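Your Questions About the Drusham Recall Petition

I've been writing about Drusham town politics on this site for a while, and my inbox fills up every time something gets on (or nearly gets on) the ballot. This spring it's the recall petition against the town supervisor, so I've pulled the questions I get most into one page. I'll keep adding to it as things move along.

What is this recall about, anyway?

The Strebel Road contract, mostly. The town board voted to hand the repaving work to Korura without putting it out for a second round of bids, and a lot of people were steamed about it. The supervisor says the first round was perfectly legal. The petitioners say legal isn't the point. I've read the minutes twice and I still think both sides are leaving stuff out!

How many signatures do they need?

Our town charter says 1,000 valid signatures from registered Drusham voters. The word "valid" is doing a lot of work there, so keep reading.

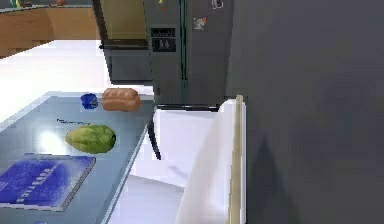
Didn't they turn in way more than that?

They did. The petitioners dropped off 1,994 signatures at the clerk's office in April, which got a big cheer on the front steps (I was there, it was loud). But the clerk has to check every one against the voter rolls, and after the first check only 962 held up. So they came up 38 short.

Why were so many thrown out?

The usual stuff. People who live just over the town line, people who moved and never updated their address, people who signed at the farmers market and then signed again outside the library. A whole stack of pages got tossed when the person collecting them forgot to sign at the bottom. That one hurts, and I'd be pretty sore if I'd stood out in the rain for those names.

So is the recall dead?

No! The charter gives petitioners one chance to fix things, called a cure period. They can bring in new signatures, and they can also get corrected paperwork from the page collectors. Thirty-eight names doesn't sound like much to me, but I've been wrong about this town before.

If I signed already, should I sign again?

Please don't. If yours was counted, a second one just makes more work for the clerk. You can call the office and ask whether your name is on the accepted list. I did it and it took almost no time at all. 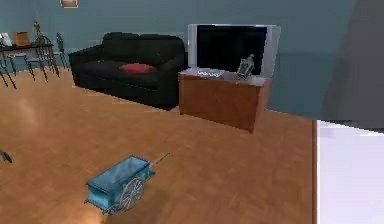

Can I take my name off?

Yes, up until the cure period ends. You have to do it in writing, in person, with ID. An email won't do it, and neither will a comment on my blog (two of you have tried).

Who replaces the supervisor if the recall passes?

The deputy supervisor fills in until a special election. There's no second question on the recall ballot asking who you'd like instead, so you're only voting yes or no on whether the supervisor stays.

What's Premum got to do with any of this?

Premum is the outfit the town hired to run the online comment portal, the one that went down the night of the Korura vote. Some folks think their comments got lost. The town says they were all saved and will be posted. I've asked for a date and haven't gotten one yet.

Which side are you on?

I didn't sign, and I didn't vote for the supervisor last time either. Make of that what you like. If you've got a question I missed, use the contact form and I'll try to get to it before the next board meeting.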